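Ticket 2904
Product: Clendeck label printing, desktop client
Opened by: Ladi Wike, mail and supplies
Assigned to: Musa Olatunji
Priority: Normal (requested: Urgent, Critical, and "please")
Opened: 7/28/22

Ladi Wike wrote:
Labels are printing sideways again. They come out of the Jastik printer turned a quarter, with the last line of the address missing. It was fine before lunch. I have restarted the printer, the computer, and the printer once more out of spite.

Musa Olatunji wrote:
Thanks, Ladi. Can you open Print Setup in Clendeck and tell me what it says next to Stock Size? Also, what are the labels going on?

Ladi Wike wrote:
Stock Size says "Default (Custom)," which seems like it should be one or the other. The labels go on the zip pouches.

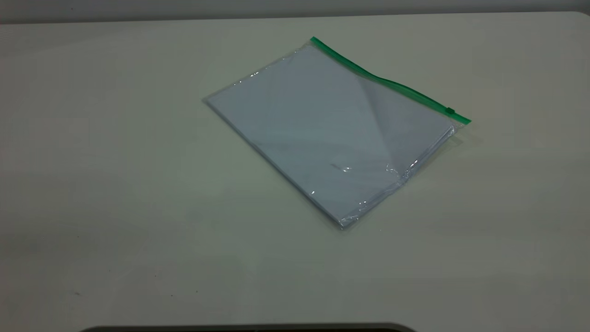 I tried changing it to Portrait. Now the address is upright but prints across two labels, so the customer's name is on one and the town is on the next. Folasade suggested we ship everything in pairs.

Musa Olatunji wrote:
Please don't ship in pairs. Put it back to Landscape and print the test page from the printer's own menu, with Clendeck closed. If the test page is straight, the printer is off the hook.

Ladi Wike wrote:
Test page is straight. It is a lovely test page. I printed 5 of them by accident.

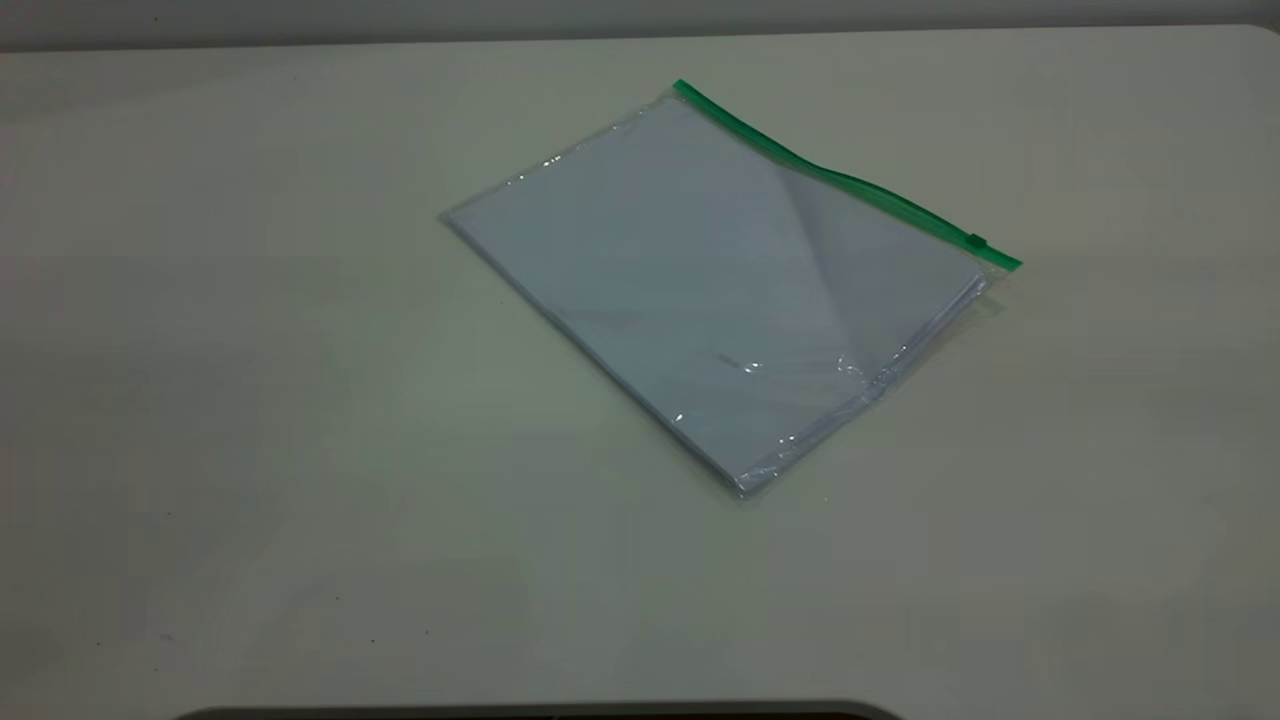 Opened Clendeck again, printed one label, sideways. So it's the software, which I believe I said in May, when the ticket was closed as "user education."

Musa Olatunji wrote:
I've read the May ticket. I'd like to apologize on behalf of whoever closed it - it was me.

I found the cause. The client updated itself over lunch and swapped your saved template for the factory one, which assumes a wider label. Steps:
1. Close Clendeck.
2. Open the Templates folder and rename "default" to "default_old".
3. Copy your template back in from the Garba share.
4. Start Clendeck, wait 10 seconds, choose the template by hand.

Ladi Wike wrote:
Step 3, the Garba share wants a password. Mine has expired. The page for renewing it says to open a ticket.

Harpreet Arsenault wrote:
Password reset, no ticket needed. Check your email.

Ladi Wike wrote:
In, copied, restarted. Upright, all lines present, one label per address. Leave this open until tomorrow, please. I've been happy before.

Musa Olatunji wrote:
Left open. Automatic updates are off for your machine until the vendor fixes the template problem.

Status: Monitoring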